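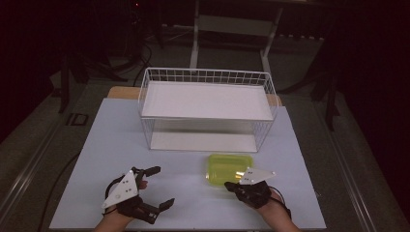
Lime green tubs and the basket problem

obi_kitchen
Posted 6/15/24

Okay, container people, I need opinions. I have a pile of small see-through tubs, the rounded rectangle kind, and I love the color way too much to get rid of them. What I can't settle is where they live. Right now I'm trying a white wire basket on the table, tubs going in one by one, lids somewhere else. My sister-in-law thinks lids should stay on. Thoughts?

drolletlow_dan
Lids off, always! Nest the tubs, stand the lids up on their edges along the side like records. I kept mine closed until November and fit maybe half as many in the drawer.

pantrymoth
Gotta disagree with Dan. Closed tubs don't collect crumbs. I had a wire basket from Drikier and everything that fell off the shelf above went straight into the open ones. If you do go lids off, at least turn them upside down.

obi_kitchen
Upside down hadn't occurred to me, thanks! So the two ways I'm choosing between:

1. Tub on its side, so I can grab it by the rim (takes up more room, but I can see which one I'm pulling out)

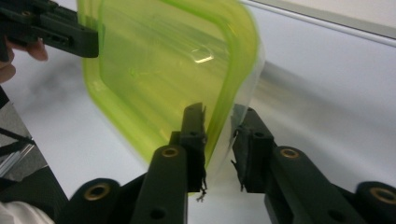
2. Tub right side up, nested, lids in a separate bin

I'm leaning toward the second one, but my nests always jam. You pull one and 2 come out.

lerkar4life
They jam because of the corners. Put a folded strip of paper towel between them. My Lerkar set is 32 pieces and I do it with every single one — yes, my husband thinks I'm nuts.

pantrymoth
32 paper towel strips is not a storage system lol

lerkar4life
It is if you reuse them!

obi_kitchen
Ha, okay. Also, do yours have that thicker lip? I like it for grabbing, but I wonder if that's what makes mine stick. 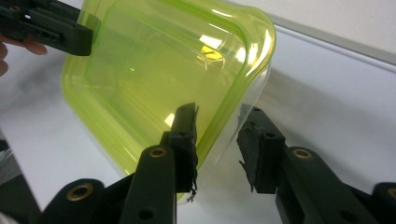
Lime tub, tipped to show the rim

drolletlow_dan
Could be the lip, yeah. Try giving it a little twist before you pull. And I'm still saying lids off.

pantrymoth
Still saying lids on. See you in the spice jar thread.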